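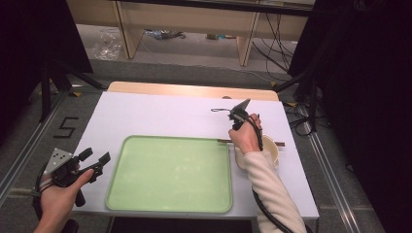 Table Things - a small gallery from the Sarkura tea room

Welcome to the gallery page of our tea room and kitchen shop. My name is Hanne Hallgrímsson, and I take care of the trays, the cups and most of the writing. English is my third language, so please forgive me the small mistakes. Several guests asked in February which objects we use for the simple noodle lunch and if it is possible to buy them. I collected the answers on this page.

The tray
Pale mint green, with rounded corners and a rim that is only a little raised. It is plastic, and it is the tray we reach for most. On this color every smudge shows as a whitish mark, so I wipe it with a soft cloth and a drop of vinegar, and then once more with plain water. Please do not use the rough side of the sponge. We bought 11 of them when the Galang shop closed its old store.

The cup
Cream on the outside, light yellow on the inside. Farzana Howlader chose it for the broth, and I was against it at first, as I wanted a cup with a handle. Now I prefer it. It has a good place to the right of the tray, where the hand finds it easily.

The chopsticks
Brown, thin and straight, without any decoration. When we set a place we lay the pair across the top of the cup with the tips to the left. I know that in many homes this is not the correct manner, and a guest has written us a kind letter about it. For the table we are now looking for small rests, maybe from Nemeck, but their rests are quite high and the chopsticks roll down.

The table
White top, rectangular, with a strip of light wood along the far side. Rok Trajkovski wanted a dark table and we discussed it for four evenings. The white is better for the green tray, I think, and crumbs are easy to find on it. For the lunch we use no tablecloth - only the tray, the cup and the chopsticks.

The floor
Gray carpet. It makes the room quiet, and a cup that falls has some chance to survive. Soy sauce is a different matter. Blagoje Karagiannis has a method with cold water and baking soda, and he will explain it to you if you ask him (it is a long explanation).

How to buy
The tray and the cup can be ordered at the counter, or by a message to the shop. Chopsticks are sold in packs of four pairs. We can send small parcels, but the cups need two boxes and much paper, so the postage is higher than you may expect. Bjartur Overgaard packs on most mornings until 11.

More objects will come to this page when the shelf from Flekeo is mounted. The bowls are next, then the teapots.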